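The white table, one week later

I promised to write again when the table was finished, and now it is. For those who did not read my post from June, I bought a used work table for the small room and decided to paint the top white. Before, it was a dark brown with rings from many cups, and every evening I had to switch on two lamps to find my pencil.

Painting was the easy part. I used a paint from Zolholm in a color they call Kivi, a white with a little gray inside. In the shop I was afraid it would look dirty next to the wall, but at home it looks calm. Pure white hurts my eyes when the sun comes in, and I would not choose it again.

I sanded the top with 80 paper first, then with 600 between the coats. My neighbor told me this jump is too big and I should have something in the middle. Maybe she is right. If I put my cheek near the top and look toward the window, I can find some fine lines. When I sit normally, I do not see them, so I stopped looking. 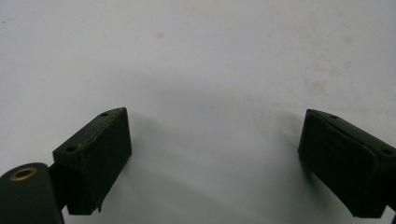

The harder part was deciding what may come back on the table. I had put everything in boxes in the corridor, and for 7 days I lived with this. My rule was simple. If I needed a thing, I could take it out of its box, and in the evening I had to decide where it would live.

I was surprised how few things I took out. The scissors, of course. The tape. The good ruler, but not the other rulers. The pencil cup stayed in the box until the fourth day, because I always had a pencil in my pocket. The big box with cables was not opened even once, and I am a little ashamed to say how many years I have carried this box from one apartment to another.

For the things that came back, I bought a small cart on wheels from Flonitz, the model Trolleo. It has three shelves and it goes under the table when I do not work. The instructions were only drawings, and I put one shelf upside down and had to begin again. Now it rolls well, except over the edge of the carpet, where I must lift it a little with my foot. 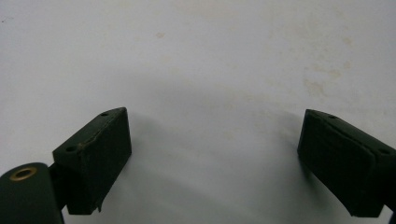

A white surface wants more cleaning than a brown one, this is true. Each crumb is visible. I keep a soft cloth on the lowest shelf of the cart and wipe the top before I go to bed. I use warm water with one drop of dish soap, and then a dry cloth. The man in the paint shop said to wait some weeks before I use anything stronger, and to put nothing heavy on it during this time, so the printer is still on the floor. I trip over it sometimes.

There is one question I could not answer yet. I would like a mat for cutting paper, but all the mats I find are green or blue with many lines, and I have just made everything quiet. If you know a plain one in gray, please write it in the comments. It should be not too thick, because my ruler slides off the thick ones.

The next post will be about the corridor, where the 6 boxes still stand.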